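Brultau 7 - grasp planning for two-handed work

I wrote Brultau at Junmont after one too many evenings hand-tuning finger poses. You give it a part model and it hands back a ranked list of grasps for both arms, up to 100 per part.

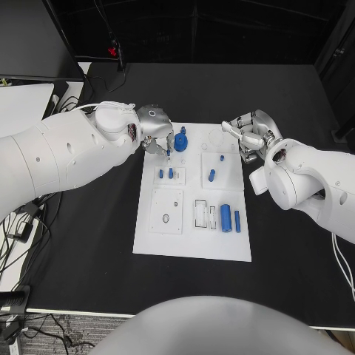
Planning runs on its own thread, so your control loop never waits on it. Small stuff is where it earns its keep - a tiny blue peg at the fingertips leaves very little room for a sloppy wrist angle, and the Rahman solver checks that first.
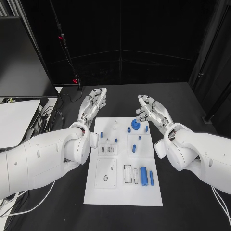 Can I use it with my own controller? Any controller that takes joint targets will do.

Order code 1053, ships from Drerkbridge.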